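티메아 헤게뒤시 씨를 만난 건 9월 초, 아직 낮볕이 꽤 따가울 때였습니다. 비누 공방 **스키슬로**의 문을 열자마자 라벤더 향이 훅 끼쳐 와서, 인사도 하기 전에 숨부터 크게 들이마시고 말았지요.

"다들 그래요. 저는 이제 잘 못 맡는데, 그게 조금 서운해요." 그는 웃으며 차를 내왔습니다. 할머니가 부엌에서 비누를 굳히시던 이야기부터 시작해 올리브유 값 이야기까지, 찻잔이 식도록 말이 이어졌습니다. 한 번에 만드는 비누는 50개. 선반에서 꼬박 60일을 말린다고 합니다.
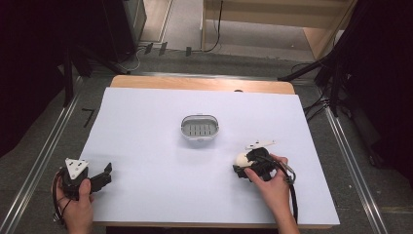

수제 비누는 왜 금방 물러질까요?

"글리세린이 그대로 남아 있어서 물기를 잘 머금어요. 쓰고 나면 물이 빠지는 자리에 두고, 큰 비누는 반으로 잘라 번갈아 쓰세요. 그러면 훨씬 오래가요."

작년에는 거의 300개를 이웃 가게 퀸테로에 보냈는데, 정작 본인은 모서리가 깨진 것만 쓴다고요. "그래도 거품은 똑같이 나는걸요!" 돌아오는 길, 제 가방에도 귀퉁이가 떨어진 비누 하나가 종이에 싸여 들어 있었습니다.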